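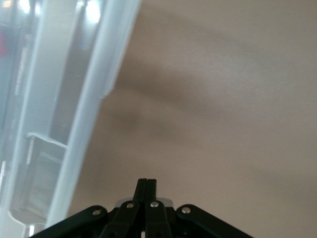 Maribel Correa reckons that any route which goes over Gakton Hill twice was drawn by someone in a car, and she would like that noted before anyone downloads anything. Noted. It goes over twice because the river is in the way and the only bridge is at Condori.

Morkton to Sendbridge by bicycle: route files and notes

What you get

A folder of GPX tracks and one spreadsheet for a ride of 324 miles, mostly on small roads, with a few stretches of old railway and one field I would sooner forget. I rode it in July with a tent and too many socks. The tracks come from my own handlebar unit, tidied up afterwards so that you don't also follow me into the car park where I ate a pasty.

Files

full_route.gpx - the whole thing in one go. Older units choke on it.
legs/ - one track per day, numbered in riding order.
stops.csv - water taps, shops, campsites and benches.
detours/ - ways round the bits I got wrong.

Columns in stops.csv

leg: which day's ride it belongs to.
mile: distance from the start of that leg, to the nearest mile.
kind: tap, shop, camp, bench or pub.
open: what the sign on the door said. Village shops treat this as a rough guide, so carry a banana.
notes: free text, written in the tent, and it shows.

Distances are in miles and heights in metres. I know. That is how I think and it's too late to change.

The legs

The longest day is 59 miles and has the worst hill at the end of it. The shortest is the ride into Condori, which I meant to be a rest day until the wind had other ideas. Leg 4 has a gap near the top of Gakton Hill where the battery gave up; I drew that part in by hand from a paper map, so if the line crosses a pond, go round the pond.

Heights are the weakest part of the whole set. My unit worked them out from air pressure, and on the wet days it believed I was climbing while I sat in a café. Treat any total climb as being out by roughly 500 metres, usually in the direction that makes me look fitter.

Known problems

The campsite at the end of leg 2 has moved its entrance. The old one still has a sign and now leads to a lot of geese.
One tap is listed twice. I was very thirsty.
The railway path out of Sendbridge is gravel for longer than stops.csv admits. Narrow tyres will cope but you will say things.

Using the files

Copy them, change them, ride them backwards. Please don't sell them. If you pass them on, leave this file in the folder so that people hear about the geese.

Corrections are welcome, especially for shop hours. Send the leg, the mile and what you found there. Maribel's preferred route, which stays west of the river and misses Gakton altogether, is in detours/ as maribel_flat.gpx. It is 60 miles longer.

Last changed May 21, 2019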